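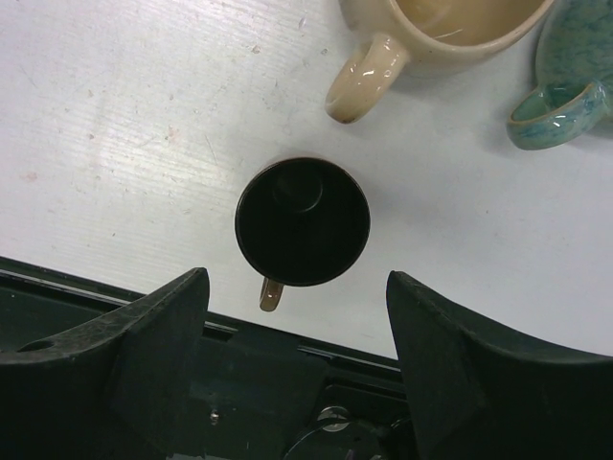
How many examples does a learning system need before it can do one small job? More than I believed when I started, and Leopold says that the number matters less than how different the examples are from each other.

March 20, 2026. Oltport, evening.

We are now at 1275 good episodes for the mug task. In February I wrote in this diary that we would be finished by spring. I was too hopeful. The target in the plan is 2302, and Rory does not want to make it lower, although I asked him two times.

I drove the arms the whole morning and Fotis did the checking. My hands are better than last month. I still close the fingers too early when the handle points toward me, and Fotis marks these episodes with a small "h" in the list. Today there were 6 of them. He does not complain, he only writes the letter, and I think I would prefer that he complained.

After lunch we had the long discussion again about mistakes. Engelbert wants only clean episodes in the set. Leopold wants to keep those where the driver misses and then corrects, so the system can learn how to recover. I am with Leopold, but I understand Engelbert, because he is the one who must explain the results to the people at Schwaiger.
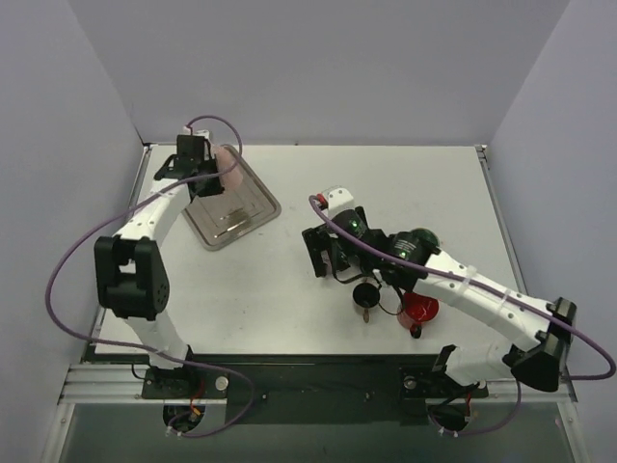
In the end we agreed to keep the corrected ones in a separate folder and to train both ways. Bustard (this is our name for the training computer, it is heavy and does not like to start) will need almost the whole night for each version. Gion will look at it in the morning, if the train from Gollel is on time.

One thing I want to remember for myself. When I am tired I always move the same way, the same curve to the mug, the same speed. In the playback it looks very nice and smooth, and Leopold was not happy with it. He asked me to begin each episode from another position of the arms, and to change the place of the mugs more bravely. I did this for the last part of the afternoon. It was slower and I lost some episodes, but the list looks more healthy.

My neck hurts. Tomorrow Fotis drives and I check. I must ask him where he keeps the sheet with the letters, and also return his blue pen.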